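Comparing Two Finger Sets on a Two-Arm Robot: Laundry Loading Procedure

Written by Anneli Salminen. Test script by Gemma Lockwood.

Scope

The procedure compares two sets of gripper fingers, the Nemley straight finger and the Sugden angled finger, on the job of moving a soft object from a floor basket into a front-loading washer. It assumes that both arms are mounted, homed and talking to the Ilten controller. If the controller still reports a joint offset fault, clear that first. None of the numbers below mean much with a bad wrist zero.

What you need

Two arms with parallel grippers
One set of each finger type, with screws
A head camera with a clear view of the drum opening
A front loader, unplugged, water supply closed
A laundry basket with a cloth in the bottom
One plush toy, medium size
Saltirach logging software, or anything else that records gripper position and motor current together

Step 1. Fit the fingers

Power down the gripper motors before you touch the screws. Fit one finger type to both arms for the first block of trials. Mixed sets are tempting, but the left arm spends most of its time near the door and the right arm does most of the picking, so a mixed set compares jobs as much as fingers.

Check the tips with the gripper closed. If there is a visible gap on one side, loosen, square up and tighten again.

Step 2. Set the stroke and the current limit

Run the gripper fully open, then fully closed, and save both positions. Set the motor current limit to 315 mA. Plush fabric compresses a lot before it resists, so a position threshold alone will report a grasp that is only holding fur. Use both signals: position stopped changing, current above the limit for two consecutive samples.

Step 3. Place the washer and the basket

Open the door all the way. Put the basket on the floor directly in front of the machine, below the drum opening, and move the robot base until both grippers reach the basket rim with the elbows still bent. Mark the base position on the floor with tape.

Measure from the floor to the lower lip of the door gasket and enter the figure as the clearance height. Ours is 486 mm. The planner adds its own margin, so enter the measured value as is.

Step 4. Check the camera

A domed door glass throws reflections, and a depth camera may return nothing there or a surface well behind the real one. Do not rely on depth for the door. Add it to the collision model by hand as a solid disk with some thickness, and test the left arm against it at low speed. The perforated drum wall is less of a problem, though bright patches can still leave holes in the depth map.

Step 5. Run the trials

Lay the toy on the cloth in the basket. Start the log, then the script. A trial counts as a success when the toy is released past the gasket and stays in the drum. Record these faults separately:

Cloth picked up with the toy
Slip during lift
Contact with the gasket
Contact with the door
Finger caught in the basket lattice

Run 26 trials per finger type and turn the toy between trials. Swap the fingers, repeat Step 2 in full, and run the second block without moving the base.

Step 6. Read the results

Look at the faults before the success rate. Straight fingers reach deeper into the basket but tend to take the cloth along. Angled fingers approach from the side more easily - useful near the rim - and they need more room at the gasket. If gasket contacts dominate, raise the release pose and rerun before you reject the finger.

Save the raw current traces with the fault sheet. A slow decline in current during the lift usually means a slip that the camera missed. For a slip of that kind, replace the tip pads and repeat the block at the same limit.

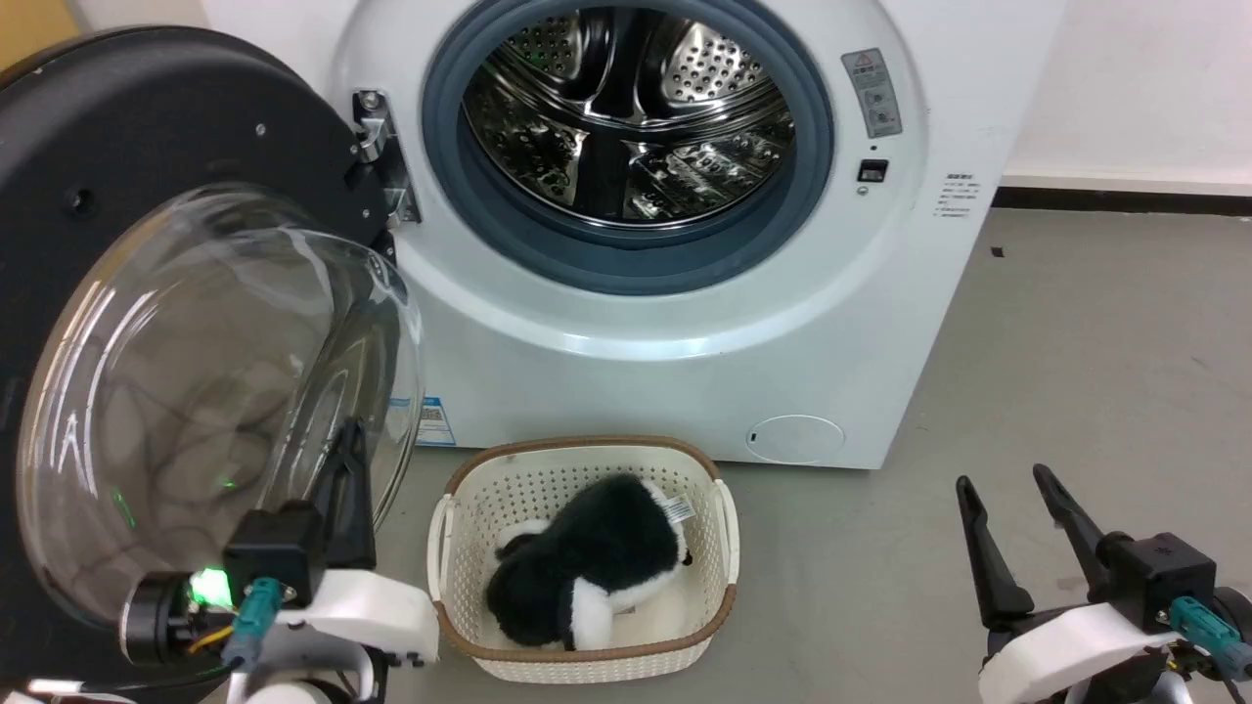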